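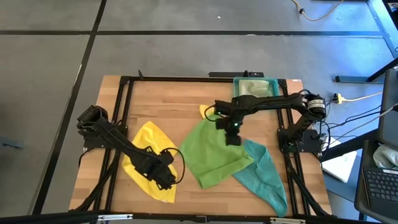
The left arm lost its zero again on 22nd March, at fold 564.

Nest Pumphrey wrote the number in the log and cut power to that side only. The right arm held position over the green cloth. She had set the stop at 2,000 folds, which the Skoltbridge workshop would accept as a burn-in, and had not yet passed 600 without a fault.

She checked the cable loop at the left wrist first. It had enough slack. She checked the connector, then the bracket screws, and found one a quarter turn loose. She tightened it, marked it with paint, and homed the joint. The offset was 8 counts. The day before it had been 8 counts, in the same direction.

A loose screw does not repeat like that. She read back through the log as far as the first entry, which was not hers. Arnardóttir had started the build in May and kept it going until she moved to Estport. Her notes were short. Joint, offset, action taken. The last one read: "L3, 8 counts. Left as is. It wants to start from there."

Nest didn't care for the wording. She opened the calibration file and found a constant on line 3,431 with no comment beside it. Its value was minus 8. Someone had tried to remove the error and had entered the sign backward, so that every restart put it in again.

She changed the sign, saved the file and homed both arms. The left one stopped at zero.

She pulled the yellow cloth out of shape, dropped it under the gripper and pressed start. Then she added a line to the log: "L3, 0 counts. Sign error, corrected." She considered sending it to Estport, and typed the address, and went to make coffee while the fold counter ran up from one.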